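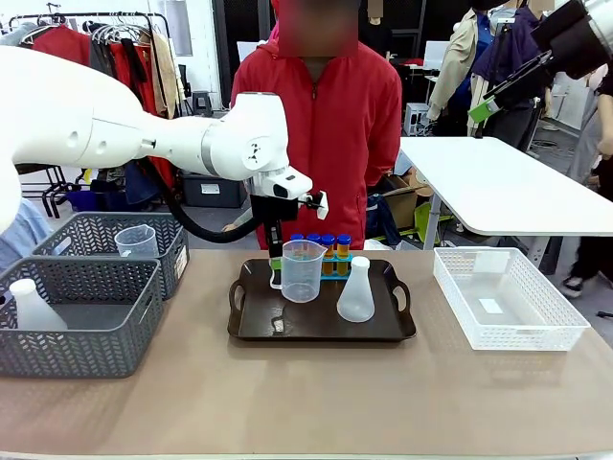 Tray in the middle, baskets on either side: the sorting table at Relcombe.

Windirdale Science Loan Kits: progress report to the Famau Fund

Where we are

The grant pays for 36 kits that schools can borrow, each with its glassware-that-is-plastic, its tubes and a tray to carry them on. At the end of August we had seven packed, checked and signed off. The plan said more. The plan was written before we opened the cupboards.

What the cupboards held was up to 30 years of donations, most of it serviceable and none of it in sets. Sorting has therefore taken the time we had put down for packing. Lok-yiu Liao drew up the new routine, and it has held up better than the two I drew up.

How the table works

Gray baskets hold pieces still to be placed. The brown tray is the kit as a pupil would receive it: a measuring beaker with a spout, the capped tubes upright in their blue rack, and a frosted white flask with its cap on. If it won't sit on the tray with room for two hands at the handles, it doesn't go in the kit. This rule has ended several long conversations.

Baskets now carry labels. We had been relying on memory, and there were three different memories.

Measuring jugs travel on their sides, handles and all, because they refuse to nest. The frosted white pieces get split between tray and basket as we go, and they roll, so they are always placed last. Lok-yiu would like it recorded that this was her idea.

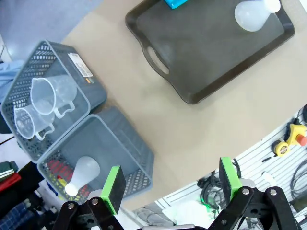
Spending

Labels, tube racks and trays came in under budget. Caps did not. We bought a batch from Tai in the wrong size, which they exchanged, and paid the postage both ways, which they didn't.

Next period

- Finish sorting the jugs by size.
- Print a contents card for every tray.
- Send the first kits out to schools and see what comes back.

We would like to move the final delivery date back by one term, and a revised schedule is attached.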